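HelpShelf Community > Kitchens > Counter space and storage

Toaster oven door lands on the cutting board every time. What gives?

Posted 1/9/21 in Small kitchens

We have one decent stretch of counter, and I have managed to fill it with things that open. At one end there's a toaster oven with a door that folds down flat. Further along is a wooden organizer box with a drawer that pulls out toward the front. Between and before them lives the cutting board, which would like to be used for cutting. At any given time I can have the oven open, or the drawer open, or a sandwich. My household has asked me to pick.

The counter is the fake-or-real marble kind (it came with the place and I've never had the nerve to ask), with little mosaic tiles behind it. I can't drill into the tile. I can't hang anything over the counter, either, the upper cabinets belong to a previous civilization and I don't trust the screws. Budget is 200 dollars, and I would be much happier at 100.

Things I've tried: turning the board the other way, moving the fruit, being a calmer person. The fruit went on top of the organizer and that at least stuck. I also looked at the Henaneo rolling cart everybody in this section recommends, but there's no floor for it to roll on.

Should the drawer box go, should the toaster oven go, or is there an arrangement I'm too close to see? Please don't tell me to get rid of the two-slot toaster. I know we own two things that make toast. We've had that conversation.

Rengifo

Dump the toaster oven. Nobody needs one. Regular oven plus patience. Also 200 dollars to rearrange a counter is nuts.

3 people found this helpful

I had this same fight with my own counter in July, so I'll go slowly and you can skip the parts you've already thrown a towel over. The mess isn't a matter of how much stuff you own. You've got a door and a drawer that both need clear air in front of them, and a board that keeps getting parked in it.
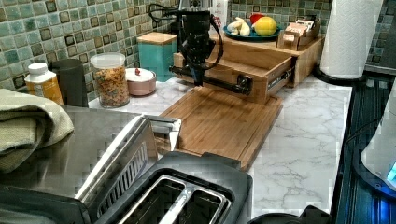 Drawer end first, then the toaster oven end.
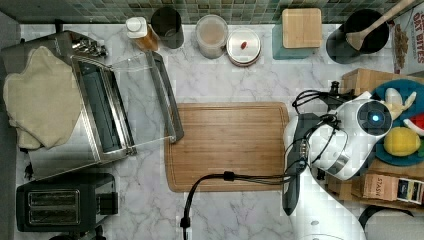 Edith Huaranga

Look at where the board is lying. With the drawer pulled partly open, the far end of the board is right there under it. With the toaster oven door down, the handle is at the other board's corner, so to speak; same argument, different opponent. I'd work on it in this order.

Start with the board. Give it a place to stand when you aren't chopping. It's flat bamboo, it'll go on edge against the backsplash if you clear a gap in the back row. A plain bookend from the office aisle will hold it up. Mine is a Wetard, which is a terrible name for a brand and a perfectly fine bookend.

Now, the back row. A squeeze bottle, a canister, a jar, a tin and a pot with a spatula in it is a lot of audience for one toaster oven. Whatever you don't touch daily goes in a cabinet. The spatula pot can stay, it's earning rent. The tin with the little red thing sitting on its lid, I can't help you with, but I suspect nobody in the house has opened it lately.

The towel draped over the top of the toaster oven needs to move today, before you buy or rearrange anything. I did the same for years and considered it a rustic touch. Those tops get hot, and a hook on the inside of a cabinet door costs next to nothing.

Next, the drawer. It's empty! You're giving up prime counter to a drawer that holds air. Either put something in it that you need at the board (knife in a sheath, peeler, bag clips) so that opening it is worth the trouble, or make peace with it as a fruit stand that happens to have a drawer. The plate of bananas and the caddy of packets look settled up there and I'd leave them alone.

Then the toaster oven itself. Try turning it so the door comes down toward the front edge of the counter, if your counter is deep enough. Measure with the door open. I measured with it closed, and so own a Drornwood corner shelf that fits no corner in my home. Check the manual for how much room it wants behind and beside it, too.

Total for mine was about 2 bookends and a hook. Keep your 200 dollars. Buy a second cutting board if you need to feel you've spent something, a small one, and use that for the sandwich.

11 people found this helpful

marblemaybe (original poster)

Towel is on a hook. Board is standing up and has fallen over only once, onto the butter. The drawer now holds the peeler and a great many rubber bands I didn't know we had. Turning the toaster oven is under review by the other toast faction.

Edith, the tin had buttons in it.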